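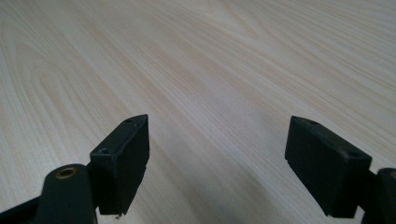 Stokano - Ficha de datos y guía para la planificación de equipamiento

Versión de la ficha: 10 de diciembre de 2019
Responsable de la ficha: Eugénie Roussel
Responsable de adquisiciones: Arūnas Urbonaitė
Idioma de los documentos anexos: español y francés

1. Objeto

El presente documento describe el conjunto de datos Stokano y recoge los criterios aplicados por el laboratorio Adach para dimensionar la compra de pinzas manuales, puestos de grabación y almacenamiento. Se dirige a las unidades que deban presentar una solicitud de equipamiento para el próximo ejercicio. Las partidas de personal se tramitan por separado.

2. Contenido del conjunto

Stokano contiene 366 episodios de manipulación sobre mesa, grabados con pinzas manuales de dos dedos y cámara solidaria a la herramienta. De ellos, 270 tienen anotación completa; los restantes se entregan con metadatos básicos (operador, puesto, identificador de pinza). Se incluyen tramos sin objeto, con los dedos abiertos sobre la superficie, que sirven para comprobar la posición de las almohadillas antes de cada serie.

Estructura de carpetas:

episodios/ - vídeo y registro de apertura de la pinza
anotaciones/ - un fichero por episodio anotado
calibracion/ - parámetros por herramienta y por puesto
compras/ - plantillas de presupuesto y relación de repuestos

3. Equipamiento por puesto

Cada puesto de grabación comprende una mesa despejada, dos pinzas (una en servicio y otra de reserva), un ordenador portátil y un disco externo. La unidad de Curkbridge trabaja con un tercer juego de dedos, que figura en su inventario propio y no debe imputarse a este presupuesto.

Las almohadillas y los casquillos de las articulaciones se consideran material fungible. Conviene pedirlos junto con la pinza, ya que el proveedor Tanguy factura un porte único por pedido. Las roturas de almohadilla se anotan en la hoja de repuestos con el identificador de la herramienta; las marcas superficiales no dan derecho a sustitución.

4. Presupuesto

Los importes siguientes se expresan en euros, sin impuestos:

Pinza manual completa, por unidad: 270
Juego de almohadillas, casquillos y tornillería: 156
Disco externo, por puesto: 204

El ordenador portátil se solicita con cargo al contrato general de informática. Toda desviación respecto de estos importes requiere el visto bueno de Ginette Vasseur antes de emitir el pedido - también cuando el precio ofertado sea inferior.

5. Calendario de compras

Las solicitudes se agrupan en un pedido anual, que se cierra en junio. Las recibidas con posterioridad pasan al ejercicio siguiente, salvo avería que deje un puesto sin ninguna pinza operativa. En ese caso, Chiyo Morikawa puede autorizar el préstamo de una herramienta de otra unidad.

6. Limitaciones

Los datos proceden de un solo modelo de pinza. No se dispone de series comparables con dedos de otra geometría, por lo que no se recomienda emplear Stokano para justificar la compra de un modelo distinto. La iluminación varía entre puestos y no se ha normalizado.

7. Contacto

Consultas sobre los datos: Aiman Wuisan, laboratorio Adach.
Consultas sobre pedidos y facturas: Arūnas Urbonaitė, indicando el número de puesto y el identificador de la pinza.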